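Home | Program | Speakers | Materials | Contact

November
By Sinan Duman, Workplace Services, Cletthorpe

Speaker notes: Keeping Cables in Order at Home and in Small Offices

Opening

Good afternoon, and thank you for attending. My name is Sinan Duman, and I am responsible for workplace services at Cletthorpe. This session concerns the storage of loose wires and cables: how to sort them, where to keep them, and how to decide which ones should leave the building.

(Pause while the handout is passed along the rows. Confirm that the back of the room can hear.)

Background

Last spring our department reviewed the storage cupboards on the two floors we occupy in the Değirmenci building. The review recorded 164 separate cables and lengths of wire. Of these, 93 were matched to a device still in use. A further 43 had a known purpose but no device on the premises. The remainder could not be identified by any member of staff.

Please note that the review did not include cables already connected to equipment. Those are covered by a separate policy and will not be discussed today.

Before the review, the usual practice was to place everything in one deep box. A deep box encourages people to pull, and pulling tightens whatever is underneath. Staff reported that they often requested a new cable when a suitable one was already in the cupboard. Tariq Bangash, who led the review, recommended shallow trays with fixed partitions, to be kept on a table or open shelf at working height. The recommendation was adopted for both floors.

Sorting by compartment

The first decision is how many groups to use. We advise starting with three. A larger number of groups looks orderly on the first day, but it requires every person who returns an item to remember the full scheme. Color is a sound basis for sorting thin wire, as it can be checked at a glance and needs no label.

(Next slide. Allow the audience a moment before continuing.)
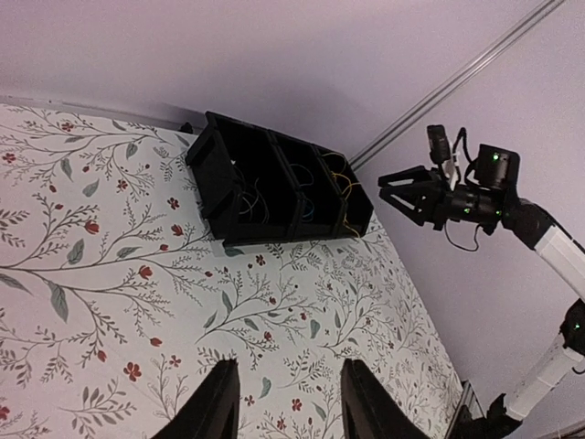 Slide 6. Open-topped organizer with three compartments: gray and white wires at left, blue at center, yellow at right.

I would draw your attention first to the blue wire, which is coiled. A coil can be lifted out in one piece and put back in one piece. The gray and white wires share the largest compartment and lie in a loose tangle. They are in the correct place, but a person who needs one of them will have to work it free. Sorting and coiling are separate tasks, and the first does not replace the second.

The yellow wires are bundled, and they hang over the front rim. Our guidance is that nothing should extend past the edge of a tray. A hanging end catches on sleeves and on neighboring items, and it may draw the rest of the bundle after it. The remedy is a shorter fold or a wider compartment. There are also a few dark strands in with the blue. Small remainders of this kind are best dealt with during the monthly check.

(If asked about brands: Cletthorpe does not recommend a particular organizer. Any rigid tray with partitions will serve.)

The monthly check

One person on each floor is assigned the check. The steps are printed on the reverse of the handout.

Empty one compartment at a time onto a clear surface.
Coil any loose wire and secure it with a reusable tie.
Return stray pieces to the proper group.
Set aside anything that nobody has been able to identify on 2 consecutive checks.

Items set aside are sent to Dristar for recycling together with our other small electrical waste. Damaged insulation is grounds for immediate removal, and a damaged cable should never be put back in the tray for later repair.

Questions

(Allow ten minutes. Questions on data cabling inside walls should be referred to the Unumach session, which follows in this room at 3:30.)

Copies of the handout are available at the registration desk. Requests for the full review may be sent to Tariq Bangash through the Workplace Services office.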